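1/ Staltetti put out their kitchen set in August and my feed has been very pleased about it. 2112 episodes of an arm moving vegetables about. I've spent a week with it and I'm less pleased.

2/ First, what is an episode? By the readme it's one go at one instruction. But 500 of them are the same instruction with the words shuffled. "Put the potato in the basket", "place the potato into the basket". Same arm, same table. I wouldn't count those twice.

3/ Second, variety. They say "cluttered, realistic produce". I'll give them some of that. Cucumber across the board, potato behind it, celery sticking out past the side, parsley, a basket at the back with a green pepper in it. Fingers over the potato. Fine, that's more mess than the Hirkberg set, which is blocks on felt.
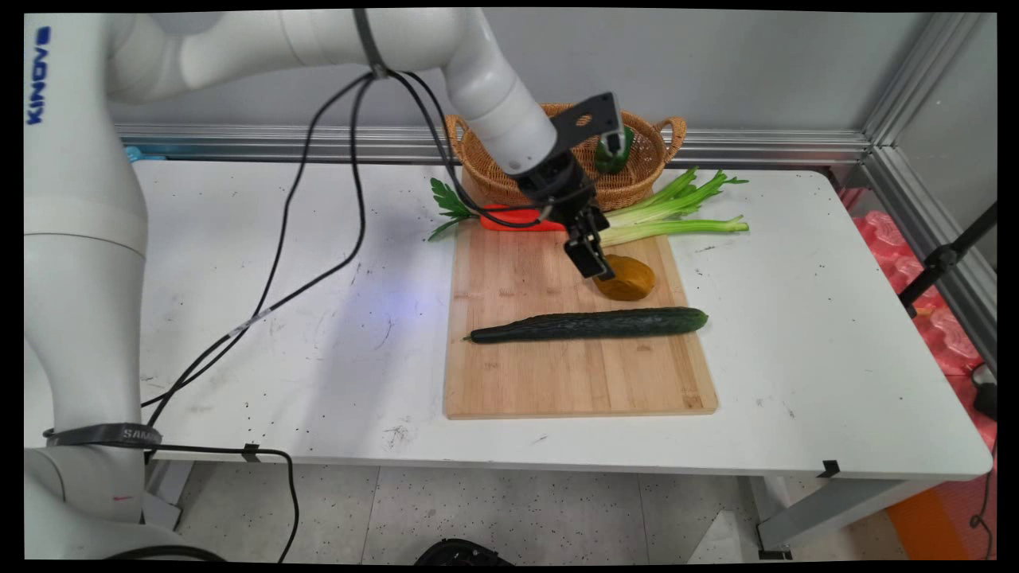
4/ Third, the camera. It's fixed. Every episode I opened has the same grey wall and the same white table. A model trained on this could learn the wall as easily as the potato, and you'd never find out from their test split because the wall is in that too.

5/ Someone at Onu told me to "just augment the background". OK. With what? Cables run all over that table and the gripper hides things at the back of the board. Cut that out badly and you've added a new problem to 2000 clips.

6/ Fourth, failures. I found 5. Anyone who has driven an arm by hand for a day knows that's not the real number. The misses were binned, and the misses are the bit I'd pay for. How does it learn to recover from a dropped potato if it never sees one?

7/ Gundivton at least kept their bad runs, labelled, in a separate folder. Smaller set, uglier, and I still go back to it.

8/ Will I use Staltetti's? Probably, for pretraining, with the reworded ones merged. Would I quote their success figure to anybody? No. Show me a different kitchen first.

9/ Yes I've emailed them. Tuesday. No reply yet.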